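**Re: how many grasps before it stops being embarrassing?**

**skukatis_fan** wrote:

We're at 3331 logged picks and the model still goes for the middle of everything, including things whose middle is a hole. Marta Bondarchuk, who signs off on my hours, thinks we need more picks. I think we need worse objects. Opinions?

**plulow** wrote:

More picks. It's always more picks. You've got what, 13 objects in rotation? Run each one until you hate it.

**cgillies** wrote:

Disagree with plulow, as is tradition. If you run the same cup a thousand times you get a very expensive cup finder. Swap half the bin every session and keep the failures. People throw out the failures and then wonder why the thing is so confident.

**skukatis_fan** wrote:

I do keep the failures. They are most of what I have.

Current mix is toys, cups, one dish and a wad of foil. The foil is my favorite because it's a new object after every squeeze, so I get variety for free.

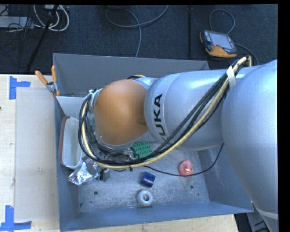 Reset is by hand between runs. I tip everything out and drop it back in without looking, except I've caught myself "not looking" in a very consistent way. The last 187 picks have a suspicious number of things lying where I like them.

**plulow** wrote:

So you're the bias. Great. Have the arm stir the bin itself, 3 random sweeps between runs, go get coffee.

**cgillies** wrote:

Sweeps push everything into the corners and then you've got a corner dataset. Ask me how I spent September.

**plulow** wrote:

Corners are where the real parts end up, Cameron.

**cgillies** wrote:

Fine, but label them as corner picks. Ours went in unlabeled and the model decided walls were good luck.

**skukatis_fan** wrote:

Trying both — sweeps on even sessions, my own sloppy dumping on odd ones, tagged separately. Foil stays in for either. Will post the success rates once they're high enough to say out loud.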